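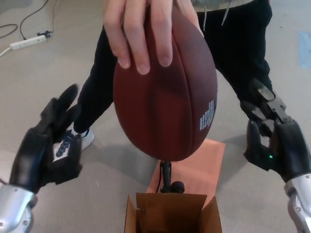

Teuber Compares Two Articulated Hands and Two Controllers on a Bimanual Platform

Clostuvel, 6 January 2022 — Teuber, a maker of controllers for robot arms and end effectors, has released the results of a side-by-side trial of its Flendel hand controller and the company's earlier position-only controller. Both were run on the same two-arm platform, with the same pair of black articulated hands, at the Teuber test lab in Clostuvel.

The trial was limited to handover and two-handed holding. In each run, a person presents an object between the open hands, the hands close, and the person lets go. The object is then held for 30 seconds, turned, and given back. A run is scored as failed if the object drops, if a finger stalls against its current limit, or if the operator has to step in.

Objects were picked for shapes that do not suit a parallel gripper. The set includes a leather American football, a padded envelope and a length of garden hose. The football was presented upright, with the points up and down, so that the hands had to close on the curved sides.

"A football has no flat faces and the radius changes along its length, so each finger makes contact at a different time," said Carola Sauerland, test engineer at Teuber. "With the old controller, the first finger to touch pushed the ball away from the rest. We wanted to see how much of that was the hand and how much was the control loop."

The position-only controller closes all fingers along a set path at a fixed speed. Flendel reads motor current at each finger and slows the finger when contact is found, while the others go on closing. Neither controller was given a model of the object. Hand hardware, wiring, mounting and power supply were left unchanged between the two parts of the trial.

Flendel completed more runs without a failure on the football and the hose. On the padded envelope there was no clear difference between the two, and the older controller finished its runs in less time. Teuber attributes the slower cycle to the contact check, which was set to its most cautious level for all objects. The setting can be changed by the user.

The trial also compared two camera positions: one at the head of the platform, looking down past the hands, and one mounted off to the side. The head position gave the better view of the fingers on approach but lost sight of the lower contact points once the hands had closed. The side position kept those points in view and was more easily blocked by the person presenting the object. Teuber will continue to supply the head mount as standard and will list the side mount as an option.

"Most of the failed runs came down to timing at release," said Uwe Schmieder, who leads controller development. "If the person lets go before the second hand has settled, the ball rotates. Flendel catches some of those cases. It does not catch all of them, and the report says so."

Three limits are noted in the report. All runs were made indoors on a smooth floor. The same person presented the objects throughout. Wear on the finger joints was not measured, and the results should not be read as a statement on service life.

Integration partner Jatance will repeat the football and hose runs at its own site in February, using its own arms and the same release of the Flendel software. "We need the numbers on different arms before we specify it for a customer cell," said Cempaka Kusuma of Jatance. Results from the second site will be added to the report as an appendix.

The full report, with per-object tables and controller settings, is available on request. Flendel version 2 ships with the settings used in the trial stored as a preset.

About Teuber
Teuber was founded in 2006 and develops controllers, mounts and test fixtures for robot arms and multi-finger hands. The company is based in Clostuvel.

Press contact
Wolfram Brandes, Teuber Communications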